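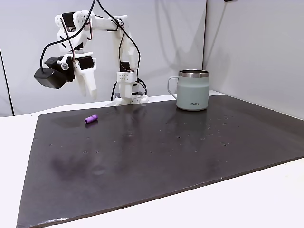 Sturus arm, mug and purple cylinder on the mat, Berkanura bench.

From: Nayara Frota
Date: May 15, 2023
Subject: Re: Demonstration count, mug task

Dear Cauã,

The total now stands at 1315 accepted demonstrations; 116 were rejected at review. Please vary the mug's position between recordings — the handle direction as well — and label each operator's files separately. Collection closes in June.

Regards,
Nayara Frota

Cauã Peixoto wrote:
> Could you confirm the current total? Our group has 28 recordings still to upload.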